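Kit de bancada Prakero para separação de caixinhas
Revenda e montagem: Tronico
Página atualizada em 1 de agosto de 2023

Oi! Se você chegou até aqui, deve estar fazendo conta para automatizar uma bancada de separação, e eu vou tentar poupar uns telefonemas. Trabalho na parte comercial da Tronico e monto orçamento desse kit quase todo dia, então escrevi a página do jeito que eu explico por telefone mesmo.

O Prakero é um kit de bancada para quem precisa passar embalagens pequenas de uma caixa para uma bandeja (ou o contrário, tanto faz). Vem com a garra de dois dedos, a câmera de punho, o suporte e o software de ensino. O braço é comprado à parte. Muita gente já tem um parado na fábrica e eu prefiro mil vezes aproveitar o que existe!

O preço do kit é 1443 euros, sem frete. O jogo de capas de tecido para os dedos sai por 300 euros e vem com 6 pares. Parece caro para pano, eu sei, todo mundo reclama, mas ponha no orçamento desde o começo. Capa é consumível, e pedir depois, separado, significa pagar outro frete.

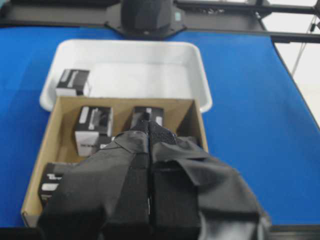

Outra coisa que sempre esquecem de orçar é o tempo de ajuste. Caixa de papelão aberta tem aba que entorta, parede que cede, e a embalagem lá dentro nunca para na mesma posição. Eu reservaria seis dias de técnico para a primeira instalação, e se sobrar tempo, ótimo, usa para treinar o pessoal do turno.

Na bandeja a conversa é mais fácil. Borda arredondada e fundo liso funcionam bem, e pode ser a que você já usa. Só me mande as medidas antes de fechar o pedido, por favor (largura, comprimento e altura da borda), que eu confiro com a engenharia se a garra desce sem raspar.

A Fereshteh Akbari, da Kallio, comprou o primeiro kit em janeiro e me deu uma bronca merecida: a proposta não falava nada do tampo. Agora fala! O tampo não está incluso. Precisa ser firme e de preferência de uma cor só, que contraste com as embalagens. Se quiser comprar pronto, a Ornora fabrica sob medida e eu passo o contato.

O que vem na caixa:
Garra de dois dedos com um par de capas já montado
Câmera de punho e cabo
Suporte de fixação
Licença do software de ensino

O que fica por sua conta:
Braço
Tampo e estrutura da mesa
Bandejas
Capas de reposição

Para pedir orçamento, mande o modelo do braço, uma foto da bancada e as medidas da menor e da maior embalagem. Respondo com a proposta fechada, já com frete e os dias de técnico discriminados em linhas separadas.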